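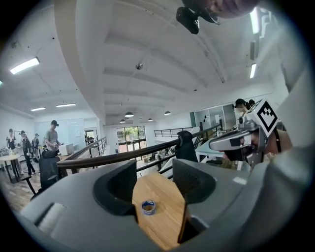 Mitali Bhuiyan has spent most of February deciding which of two hand-held grippers her team should keep. Both do the same job. A person squeezes the grip, the jaws close on something, and a camera on the tool records it so that a robot arm can later be taught the same motion. What separates them is mostly the fingers.

The first, which the team calls the Salgado, has thick, dark pads with a scooped face. The second, the Londine, has thin, flat tips and weighs less. Bhuiyan works for Stadascombe, a small firm that builds picking cells for warehouses, and she wanted one tool that new staff could learn in a morning.

Her test was simple. Each operator did 40 picks with one gripper, took a break, and did 40 with the other. The objects were ordinary things: tape, cups, bottle caps, a folded cloth. A dropped object counted as a miss.
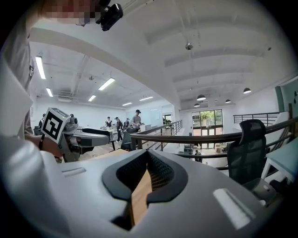 The Salgado was better with anything round. Over the first 124 tries with tape rolls it missed four. The Londine missed 30 over the same number, mostly when the operator came in at a slant. With the cloth the results went the other way, and the thick pads often pushed it along the table before they could get hold of it.

Comfort was harder to score. Inese Grigaitė, who ran many of the sessions, asked people to stop when their wrist got sore. Most lasted 35 minutes with the Salgado and a little longer with the Londine. "You feel the weight in your thumb first," she says. "After that your picks get sloppy, and you can see it in the recordings."

Tracking gave less trouble than either of them expected. The printed markers were picked up well as long as sleeves stayed clear of them.

Stadascombe has ordered more of the Salgado pads and asked its parts supplier, Grutard, for a narrower set to try on cloth. Bhuiyan plans to run the same picks again when they arrive.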